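3.2 What counts as a folded garment

Most earlier accounts of laundry work treat folding as a single act with a clear end: the garment is flat, then it is folded. We doubt this. In the Joswood sessions, held in November, much of the handling time went on cloth that was neither, and the written scoring sheet had no box for it.
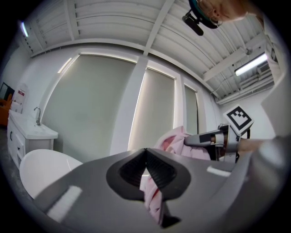

Lindiwe Mthembu

Figure 4. Pink garment held at two points, with its folds rumpled between them.

The garment in Figure 4 would pass as "in progress" under the Clatberg scale, a label so wide that it tells us very little. A held garment may be on its way to a neat square or to a heap, and a single view cannot settle which. Of the 243 handling episodes we scored, 18 were given different labels by our two readers, and all 18 involved cloth held off the surface. We take this as a fault in the scale -- the readers had been trained on it for 5 weeks.

Nor are we convinced that stripes and seams help as much as Kekana's guide claims. The guide asks the scorer to follow a seam from end to end. Thin, light cloth creases where it is pinched, and a faint stripe is easily lost in a soft crease. On the pink cloth below, one upper corner sticks up and folds over while the lower part hangs down. We would not care to say which edge a folder should match to which.

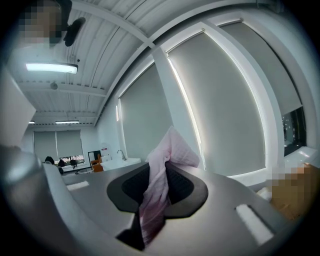

3.3 Scoring the finished pile

Piles were scored once, at the end of each session, by a reader who had not seen the folding.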